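Corell Teaching Lab
Unit 4: Collecting Demonstrations for Two-Arm Tasks
Handout, revised Dec 20, 2022

4.1 Scope

Unit 3 treated scripted motion, in which every waypoint is written before the arm moves. The present unit covers demonstration. A person performs the task through the robot, the joint positions and camera images are logged, and a policy is later fitted to the log. Only data collection is covered. Fitting is left to Unit 5.

4.2 Two ways to demonstrate

Kinesthetic teaching. The operator holds the arm and moves it through the task with the motors in a compliant mode. No second device is needed. The drawbacks are that the operator's hands and forearms enter the camera views, and that one person can seldom guide two arms and close both grippers at the right moment.

Teleoperation. The operator moves an input device, and the working arm follows. The input may be a joystick, a tracked handle or a leader arm with the same joint layout as the follower. Leader arms are preferred for two-arm work: the mapping is joint to joint, so no inverse kinematics is solved in the loop. The Mrema leader pair used in the lab sessions is of this type.

With teleoperation the operator feels little or none of the contact force. Beginners tend to close the gripper too hard and pull too far. Both habits end up in the data.

4.3 Task class

The course task is sorting and packing personal items on a patterned mat. The items include rigid bodies (bottles), thin flexible ones (soles, straps) and fabric covers with zippers. The list was chosen for its range of stiffness. A flexible item has no single pose, so a grasp point recorded in one episode can't be replayed in the next without looking at the item again.
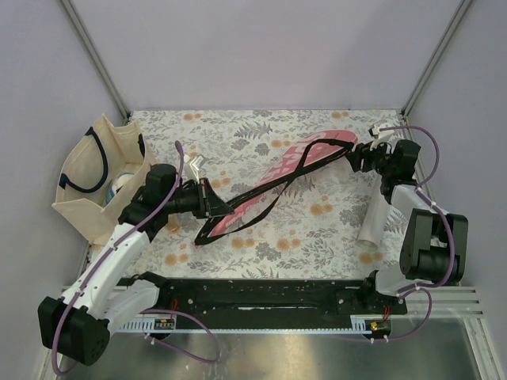
Figure 4.1. Two-arm hold on a flat pink sole with a black strap, one gripper at each end.

When both grippers hold one object, the arms form a closed chain. An error in either arm appears as tension or slack in the object, and position logs alone don't show which. Log motor current for all joints during any shared hold. In the Varnus log format, current is stored next to position, under the same time stamp.

Hand-over is a special case of the shared hold. The receiving gripper must be closed before the giving gripper opens. Leave a short pause between the two events so that they can be separated in the log.

4.4 Camera placement

Each station records a fixed view of the workspace and a view from the wrist. The fixed view gives the layout: where the container is, which items remain, whether the arms are near each other. It is poor at contact, and an arm often hides its own fingertips.

The wrist view covers what the fixed view loses. It moves with the gripper, so the fingertips stay at nearly the same place in every image while the workspace shifts behind them. Small features such as a zipper edge or a piped seam take up many more pixels than they do in the fixed view.

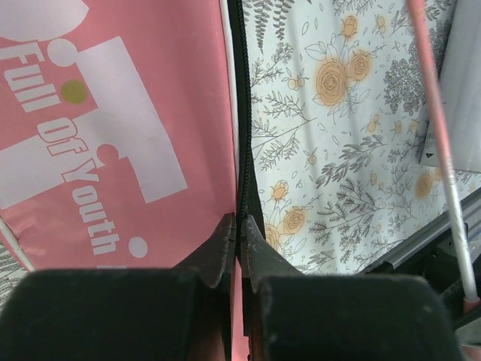
Fabric is the usual reason for requiring this second view. Pinching a cover along its zipper calls for placement within a few millimeters, and the cloth moves when touched. The operator should watch the wrist stream during the approach and return to the fixed stream for transport. An operator who looks directly at the table has information that the policy will not have, and demonstrations made that way are marked as such in the session sheet.

A printed background is permitted. Policies trained only over a plain surface often fail when the surface changes.

4.5 Episode structure

An episode begins with both grippers open and clear of all items, and ends in the same condition. Record in this order:

1. Reset the items to the layout drawn for the episode.
2. Move both arms to the start posture.
3. Start the log.
4. Perform the task at a steady pace.
5. Retract, then stop the log.

Keep corrections. If a grasp slips and the operator recovers, the recovery is useful data. Discard the episode if an item leaves the mat or if the arms collide.

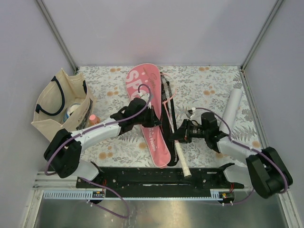 Figure 4.2. Workspace with tote bag, covers and racket; both grippers are over the center of the table.

The minimum set for the assignment is 175 episodes per group, with no more than 10 from one layout. Layouts are generated by the Pravico script. Groups that vary the layout by hand tend to return to the same few arrangements.

4.6 Exercises

4.6.1 State two reasons why a leader arm with a different joint layout would need inverse kinematics.

4.6.2 A shared hold shows rising current in one elbow joint and constant position in both arms. Give two possible causes.

4.6.3 Plot gripper opening against time for 9 of your episodes. Mark the pause at each hand-over.

Reading for Unit 5 will be posted with the May schedule.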